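Entretenir une pince à main : mes petites habitudes d'atelier à la maison

Mis à jour le 4 novembre 2023

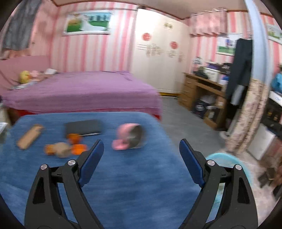
Je m'y suis mise sérieusement en décembre dernier, après avoir laissé traîner un grincement pendant des semaines (on se dit toujours que ça passera, et bien sûr ça ne passe pas). La pince est un modèle Toft à deux bras articulés, avec ses patins bleus striés, et je vous assure qu'elle ne demande pas grand-chose, pourvu qu'on y revienne régulièrement.

Je commence toujours par les patins. Une brosse à dents souple, de l'eau tiède, une goutte de savon de Marseille, et on brosse dans le sens des stries – jamais en travers, on ne ferait que tasser la poussière au fond. Pas d'alcool chez moi, j'ai abîmé une paire comme ça et je m'en veux encore ! On tamponne avec un vieux torchon et on laisse sécher une nuit à plat.

Viennent ensuite les axes. Mettez très peu d'huile, vraiment très peu, déposée avec la pointe d'un cure-dent. J'utilise la Rament fluide, en flacon de 50 ml, et le mien n'est toujours pas fini. Ouvrez et refermez les bras doucement une bonne douzaine de fois, puis essuyez tout ce qui perle, sinon les peluches s'y collent et c'est reparti pour un tour.

Pour l'ouverture, je prends un pied à coulisse : la mienne s'arrête à 86 mm entre les patins, et quand elle perd deux ou trois millimètres, je sais qu'une vis a bougé. Resserrez alors par quarts de tour, un côté puis l'autre, en vérifiant que les deux bras arrivent ensemble au milieu.

Côté table, un tissu bien tendu évite beaucoup d'agacement. Lavez-le sans adoucissant, les petits objets glissent moins.

Je change les patins au bout de 700 prises à peu près, plus tôt si les stries s'arrondissent. Ceux de chez Preltwood vont aussi, à condition de limer un peu l'ergot. Gardez les anciens dans une boîte, ils dépannent toujours.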